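Checking Belt Tension on a Small Fan Drive

A loose belt slips and wears out the pulley. A belt that is too tight is hard on the bearings. These steps cover two-groove V-belt drives such as the one on the Prillora 139.

Before you start

Lock out the power and wait for the fan wheel to stop. Take off the guard and keep the bolts together. You need a straightedge, a tape measure and a tension gauge.

Checking the tension

1. Lay the straightedge across both pulleys. It should touch each face at two points.
2. Measure the span between the shaft centers. On the 139 it is 23 inches.
3. Press the gauge on the belt at midspan and read the force at the deflection given on the motor plate.
4. Loosen the motor base bolts, turn the adjusting screw and check again.
5. Tighten the bolts, then repeat step 1. The motor often shifts.
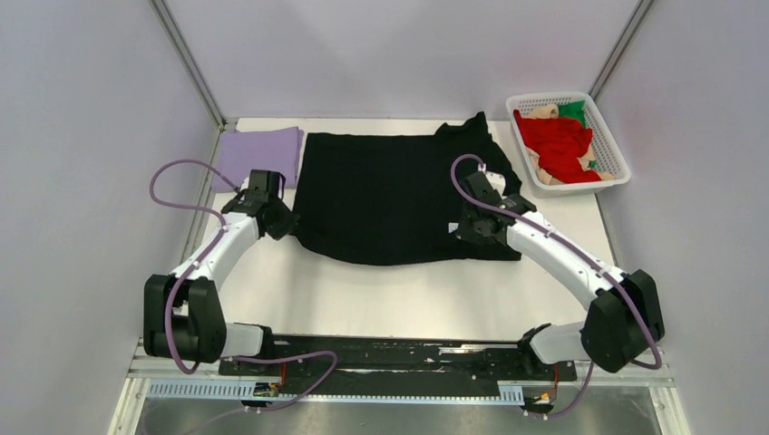 Used belts should be laid out on a bench before you decide to put them back. Look for cracks, glazing and frayed cord along the full length. A black belt shows up best on a white surface, and uneven edges are easy to spot. Replace both belts as a set, and write the date on the guard.

New belts stretch during the first day of running, so check them again after 24 hours.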